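# Two-Tray Sort (simulated hand test)

*Last edited 24 Oct 2018*

The **two-tray sort** is a small tabletop task we run in simulation when we want to compare robot hands, or the controllers that drive them. I'm writing this entry for our wiki mostly because I keep getting asked the same questions about it (hi, Vukix people!), and because the old page was three lines long and two of them were wrong.

## Setup

You get a plain gray table, a robot with two arms, a blue tray and a dark-rimmed tray off to the right, and one little blue cylinder with a black top. The cylinder starts out in the open and has to end up in whichever tray the controller was told to use. I love how boring the table is. Riku Koyama built the first version for the Skornel hand and wanted to put a wood grain on it, and I talked him out of it – every texture you add is one more thing to argue about later when the camera model gets it wrong.
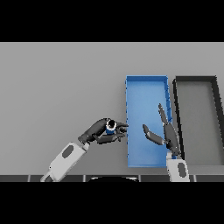

The grasp is where most of my time goes. A jointed hand can wrap around a round thing in a lot of ways, and plenty of them look great until the wrist starts turning. With the Skornel controller I got a nice firm hold on nearly every try, but it liked to grab low, so the top-heavy end would swing on the way over. The Cullach controller grabs higher and closes slower. It's kind of painful to watch! I still like it better, for what it's worth.

## Controllers compared

I ran 564 trials in October, split evenly among 3 controllers, with the same start positions for each. A trial counts if the cylinder is resting inside the correct tray when the clock runs out.

| Controller | Success rate |
|---|---|
| Cullach | 96% |
| Skornel | 88% |
| Vasylenko | 70% |

Please don't read too much into the Vasylenko number. It was written for a two-finger pinch gripper and I bolted it onto a multi-fingered hand with a mapping I wrote in one evening (thumb to one jaw, everything else to the other). It does fine when the cylinder is upright. When it's tipped, the pinch comes in at a bad angle and the thing squirts out sideways, which is pretty funny the first few times.

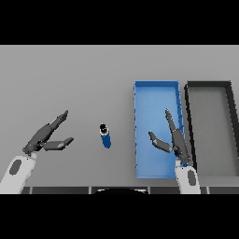

Start pose matters a lot more than I expected, and so does the way the hands are opened before the approach. If the thumb is too far out, it clips the tray wall on the near pass. If it's tucked in, the fingers have to travel farther and the Skornel controller times out. I ended up using one open pose for both hands in all the runs, and I'd ask anyone adding results here to use it too. It's saved in the task config as `open_wide`.

## The other arm

The task only needs one hand, and people tend to park the second arm out of the way. I leave both in play. The collision checker has more to worry about that way, and the Cullach planner in particular gets noticeably more careful near the trays.

## Known problems

- Contact with the tray rims is too bouncy. Lowering the restitution helps, but then the cylinder sticks to the fingertips.
- The Vasylenko mapping needs a proper rewrite.
- Scores from before the tray walls were thickened can't be compared with the table above.

## See also

- Hand-to-hand transfer task
- Vukix camera placement notes
- Open poses and how to save them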